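6 Jun 2019
Notebook, Ternitz bench: table segmentation and the tripod

Picking up from the April notes. The plane fit on the white table still breaks up over the taped area, and the folded tripod is still being returned as more than one object. Head camera only. 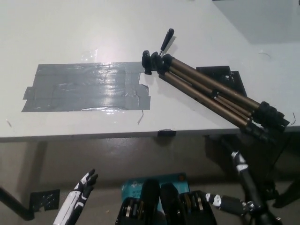
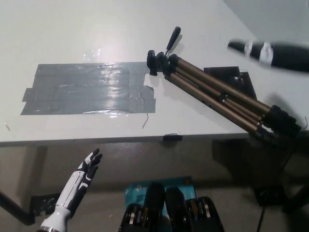 Page last changed: 6 Jun 2019, R. Leitão

Plane fit. Glare on the grey tape leaves a hole in the depth map, and the fit then treats the patch as a second surface. Raised the RANSAC limit from the default to 200 iterations. No change in the result, only slower. Masking saturated pixels before the fit does help. The mask now lives in Gisero as a separate node so it can be switched off from the launch file.

Tripod. The pan handle sticks up from the head and gets its own cluster. The legs go past the front edge of the table, and the crop box removes everything beyond the edge, so the grasp planner sees a shorter object than the real one and puts the centre too far towards the head. Moved the crop box out by 200 mm on the front side only. Side effect: the hand and forearm now come into the cloud. The self-filter needs more padding on the fingers. Tried 5 mm, still leaks at the fingertips. Trying 6 next.

The flat black plate under the tripod merges with the legs. Leaving it merged for now. Splitting by height does not work at this resolution, and colour is no use against the black clamps.

Raquel Leitão asked whether the planner should wait when something moves above the table. At present it does not: the cloud is taken once and kept until the plan is done. Agreed to add a check on frame difference inside the crop box and to throw the cloud away if it fires. Threshold not set.

Cluston logs from the earlier runs use the old frame names. Do not replay them against this branch without the remap file.

To do:
- self-filter padding, then rerun
- frame difference check
- merge the glare mask into the Bright branch
- ask Raquel for the handle model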